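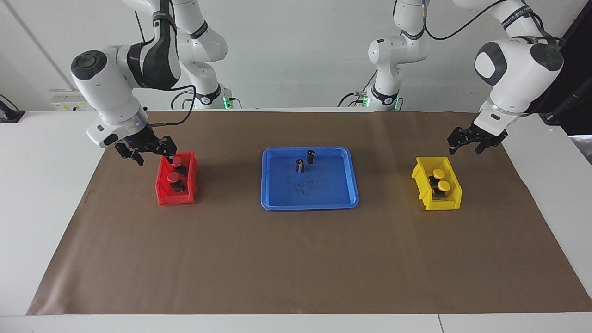 Gronine dual-arm sorting kit: worth it for small-part kitting?

Search this forum Go Advanced search

tray_side_up
2025-01-30
We have the Gronine kit on trial: two arms, two parallel grippers, the teach software and the base plates. The job is kitting. Red-capped parts are in the left bin, yellow-capped parts in the right bin, and they go to the blue tray in the middle along with the small black cylinders. Each arm serves the bin on its own side. Brown paper is down on the table to cut glare.

First setup took 6 hours including clamping and power. Last full run was 232 cycles, 228 good. The other four were all red parts that went over in the tray after release. I have not had a dropped part in transit.

Questions for anyone who has bought one:
- Does the handover zone in the software hold up with both arms over the same tray?
- Is the stock finger pad good enough for a round cap, or did you replace it?

millrun
Four misses in 232 is fine for a demo and poor for a line. What is your cycle time? Without it the yield figure doesn't say much. I can get 100 percent out of almost anything if I run it slow enough.

On the pads: replaced. The stock ones are flat and a domed cap gives you a line contact at best. We cut V-groove pads and the tip-overs went away.

kelp_and_solder
Disagree on the pads. We run stock pads on caps of a similar shape and the grip is fine if you go below the cap and take the part by the body. The domed cap is the wrong place to hold it. OP, where are you grasping?

tray_side_up
By the cap. The bodies sit low behind the bin lip and I did not want the fingers down in there. Cycle time is at the default speed setting, I have not logged it separately. Will do.

millrun
Then your bin is the problem before your pads are. Open-front bins are made for human hands. The part leans toward the lip, so you pick it at an angle and set it down at the same angle. Look at the front red one in your picture, it is tilted forward. Release that 2 mm high and it falls over.

kelp_and_solder
Agree with that part. A flat nest with pockets fixes the pick angle and then you can reach the body. It costs less than custom pads.

plinth42
Has anyone compared it with the Cledo? The quote we got from Asusstead was for a single Cledo arm on a rail, and the integrator claims it covers the same job with half the calibration.

millrun
Single arm on a rail is simpler and slower. If the two bins are never needed at the same moment, buy the single arm. The Gronine only pays when both arms are moving, and with one shared tray they spend a good part of the cycle waiting on each other.

kelp_and_solder
That depends on how you set the zone. By default the whole tray is one exclusive zone. Split it down the middle in the zone editor and the arms only block each other on the center column. We have run it that way since May with no contact between grippers. It does mean your cylinders can't stand in the middle of the tray, where yours are now.

millrun
I would not split a tray that small. One bad calibration and you have a gripper in a gripper. The software checks the wrist envelope but treats the cable as if it does not exist.

kelp_and_solder
The cable is a fair point. We added a clip at the wrist. I still think the split is safe if you recheck the base calibration whenever a clamp is touched.

plinth42
Does the kit come with bins and tray, or are those yours?

tray_side_up
Ours. The tray needs a wipe as well, there is dark grit on the bottom, and a small part standing on grit is not going to stand straight. I will clean it before the next run so that it is out of the equation.

Plan for now: nest in place of the red bin, stock pads, body grasp, zone left exclusive. If the red misses stop, I leave the yellow side alone. I also have a question in to Nicholas support about whether their pad set fits this flange, and will post the answer.

millrun
Change one thing at a time or you will not know which one did it. Tray first.

12 replies 6 likes Share

Contact us | Terms | Copyright 2025 | Back to top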